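FSM 214 Heat Transfer in Everyday Cooking
Handout 6: Lids, Evaporation and Simmering
Prepared by Idris Prydderch

Read before the February lab. Symbols follow Handout 2. Bring the Watkins tables.

An open pot of water loses heat in three ways: convection from the outer wall, radiation from all exposed surfaces, and evaporation from the free surface. Near the boiling point, evaporation is the largest of these.

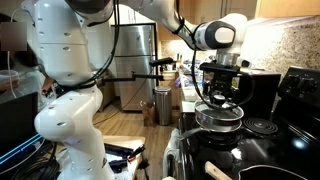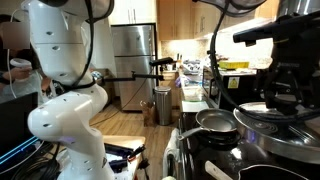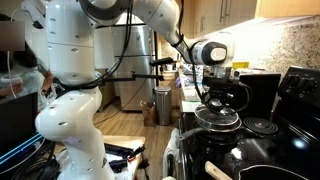
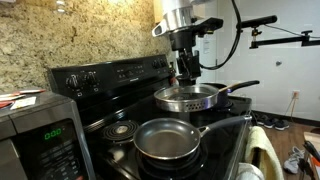
Why does a covered pot reach a boil sooner than an open one at the same burner setting?

The lid holds water vapor over the liquid. Part of the vapor condenses on the inner face and drips back, so less latent heat leaves with escaping steam. More of the burner output then goes into raising the water temperature.

6.1 Energy balance
Q(in) = m c (dT/dt) + Q(wall) + Q(evap)
Q(evap) is the evaporation rate multiplied by the latent heat of vaporization. Treat c as constant over the range used in lab. The heat capacity of the pot is neglected in Problem 1 and included in Problem 2.

6.2 Simmering
At a steady simmer dT/dt is zero and the burner only replaces losses. Fitting a lid without lowering the setting usually brings the pot to a full boil.

Problem 1. A burner delivers 200 W to 2 kg of water at 20 °C. Neglect all losses. Find the temperature after 30 minutes.

Problem 2. Repeat with the pot included. Take its heat capacity from the Watkins tables.

Send corrections to Diệp Kiều, Prurnwood annex.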